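Veloso at work: four months with the two-handed packer

We put Veloso on the fruit line at Skakomow in December, and I'd give it 4 stars out of 5. I was a skeptic. Now I look forward to setting up new jobs on it!

You build each job in the simulator first – apple, plate, both hands – and run it until the grip looks right. Our morning crew took to that part fastest, and they had strong opinions on how fruit should be held.
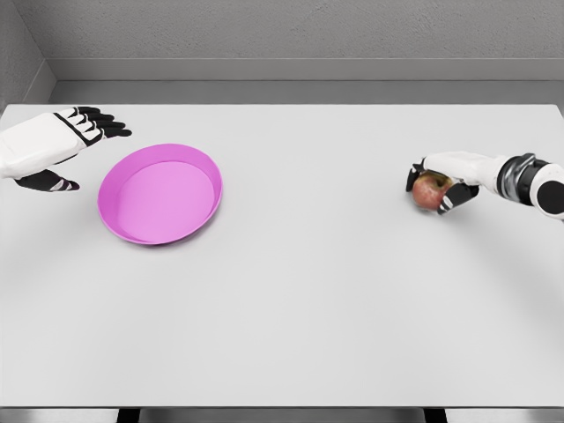

What happens to the people who used to plate by hand?

They moved to checking and job setup, on the same shifts and the same pay, and each of them had 30 hours of paid training first.

The big change for me is my wrists. I used to plate 70 trays before lunch and go home sore. Now I watch two stations, fix what needs fixing, and still have energy at 4.

Gripes: the job editor is slow to save, error 2053 means three different things, and the break room got quieter with the crew spread out. I miss the chatter at the old table. Pindari, which we tried before, was easier to clean – but I wouldn't trade back.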